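**Ticket: refurbishing line, memory step stops and operators are not told**
Status: open, waiting for Mastero
Site: Drovach, desktop refurbishing

Since February the cell places the processor and the memory in the used desktops. Before, two people did this by hand at each bench. Now one operator opens the cases, loads the fixture and watches the cell. The target is 200 units per shift.

Problem: the arm stops in the memory step and the screen shows only "wait". No sound, no lamp. In the last batch of 800 units we had 15 such stops. The operator is often at the cleaning bench at this moment - so the cell stands still until someone walks by.

Tried so far:

- Restarted the controller. Same result.
- Taught the pick position for the memory again. Fewer stops in the morning, then same as before.
- Raised the force limit one step. I put it back, I don't want to break slots.
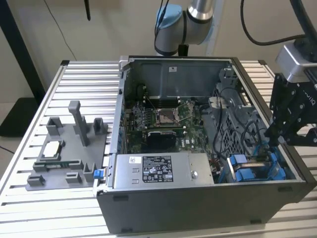
Who should clear a stop when the operator is at another bench?

For now, the person nearest to the cell presses pause and calls the operator. Please do not reach inside before the arm is in pause, also when it looks finished.

Update 14:30. Mastero asks for the force log of the last 30 stops. We keep only the current batch, so I sent what we have.

The evening operators also asked me to write this: they had training for loading, but not for faults. They feel responsible for a machine they are not allowed to repair. I think they are right. The fault lesson in Tutport is still locked for them, I requested access.

Next: connect a lamp to the "wait" signal. De Luca has the part in stock, I need approval for the order.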